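From: Nipon Siriwan
To: Korano allotment list
Date: 23 August 2021
Subject: Re: Tomatoes with brown spots

Binta Ajayi wrote:
> My tomatoes on plot 22 have brown spots on the low leaves.
> Should I pull out the whole plants? The fruit is still green.

Dear Binta,

Please do not pull them out yet. In July I had the same spots on five plants, and I removed only the leaves that touched the soil. I cut them in the morning and put them in the trash, not in the compost.
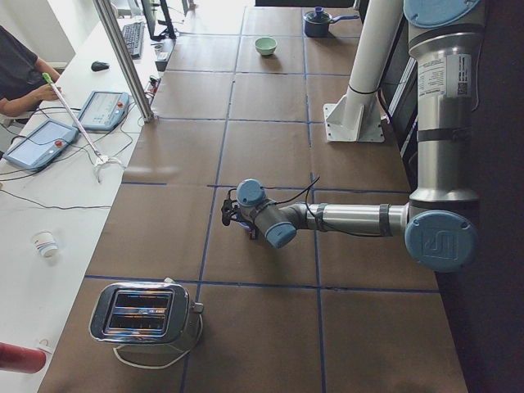

After this I watered only at the root, with a can. Fatemeh Vahidi told me she also puts straw under her plants, and I think it is a good idea, but I have not tried it myself. Green fruit can stay on the plant. If the spots go up to the stem, please write again to the list.

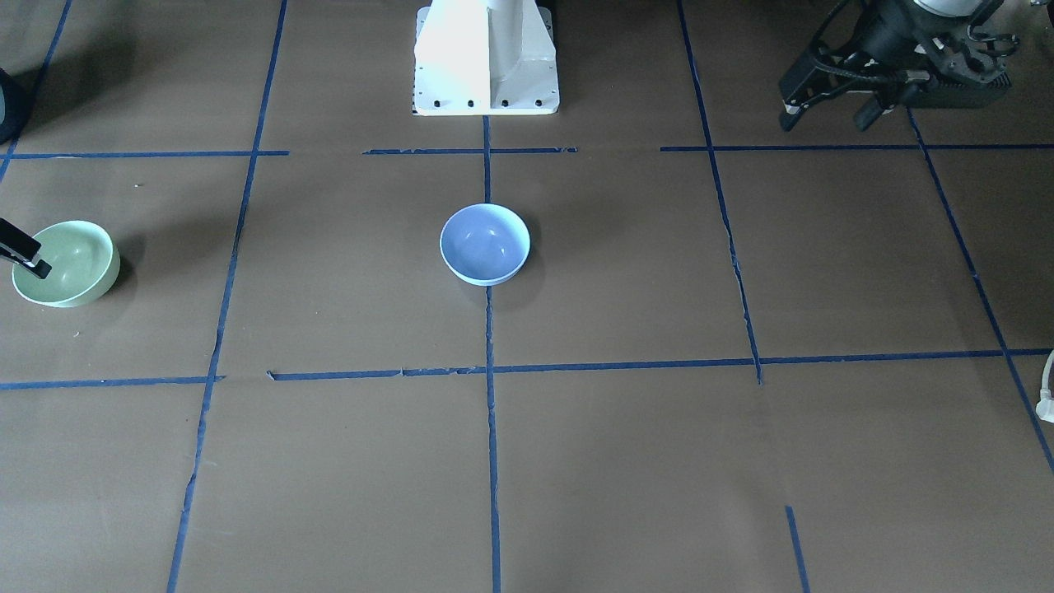
Seeds and swaps

I have 30 small bags of bean seed from last year. They are free for members. Osaze Adeyemi is looking for garlic to plant in the fall, so please write to him directly if you have some.

With kind regards,
Nipon
Plot 47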